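Folding Heavy Cloth on a Work Table: What Helps and What Doesn't

Posted 12/17/18 in Workshop Tips

Every few months somebody sends me a folding method that is supposed to change my life. There's a clip, or a board, or a special way of tucking the corners, and the person showing it off is always using a thin little T-shirt. Try it on a big piece of canvas. I did, with most of them, and I have opinions.

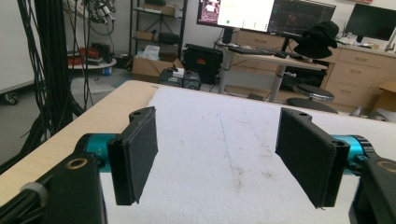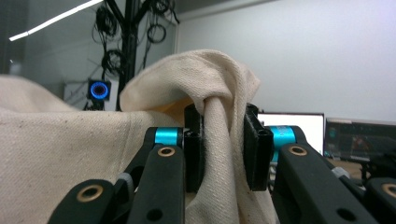 First, the white padded table; second, cream canvas with a twill weave.

Start with the surface. I used to think a padded table was something people sold to quilters with too much money. I've come around, partly. Heavy cloth slides on bare wood, and you end up chasing the far corner while the near one drops on the floor. A pad gives it some grip. What I don't believe is that you need a store-bought one. Skallix sells a folding mat that I tried in October, and it did the same job as an old mattress cover pulled tight and tacked underneath. The mattress cover was free.

A white pad will get gray smudges. Don't let anyone tell you theirs stays clean. I wipe mine with dish soap and warm water and live with whatever is left. Bleach took the marks out once and left a stiff patch that grabbed at everything I laid on it, so I won't be doing that again.

Now the cloth. Shake it out before it goes on the table. Canvas picks up specks of everything, and if you fold them in, they get pressed into the weave and you'll be scratching at them with a fingernail next time. Take it outside and snap it hard. A lint roller is useless on twill, in my experience. You go through half the sheets and the specks sit there looking at you. A stiff clothes brush, worked along the diagonal of the weave, does better.

Pick it up by an edge. If you grab canvas in the middle it bunches into a rope, and the rope turns into creases that stay put until you get the iron out. I see people do this all the time, usually to find a corner. Leave the pile alone, run a hand along until you feel a hem, and follow that hem to the corner. It's slower for the first minute and quicker after that.

About the iron: hot, with steam, on cotton canvas only, and try a corner first if you don't know what it is. Waxed or coated cloth should never see an iron. I've read that you can hang canvas in a steamy bathroom and the wrinkles fall out. I gave that a fair trial with a drop cloth and got a damp drop cloth with wrinkles.

Fold in half the long way, then again, then roll. I know rolling is fashionable and I held out against it, but on heavy cloth it makes fewer hard lines than a square stack does. Roll it loosely. The tight military roll people like to show off is fine for socks. It puts 11 little ridges across a tarp and saves you maybe an inch of shelf.

Storage is where the money gets wasted. The Clornum bins look nice, but with the lid on they hold in any damp you missed, and I found mildew in one after a single wet month. A plain cardboard box on an open metal shelf has worked better for me. Keep it off the floor. Write the size of the cloth on the end of the box in marker, where you can read it without pulling the thing down. I skip the printed labels. They peel.

Cedar blocks: they smell good. I can't say more for them than that.

Cords are the other thing. If you work with big fabric anywhere near hanging cables, tie the cables back before you start. A loose sheet of canvas catches on anything, and when you give it a tug you find out what it was attached to. A strip of hook-and-loop tape does it, cut from the roll. The ready-made ties in a fancy pack are the same stuff cut short.

And if your folds come out uneven, so what? A lumpy roll still fits on the shelf. I've been told a drop cloth should be re-folded twice a year to keep the creases from setting. I have one I forgot for 2 years, and after a good shake it covered the floor just fine.

Filed under: fabric, storage, work tables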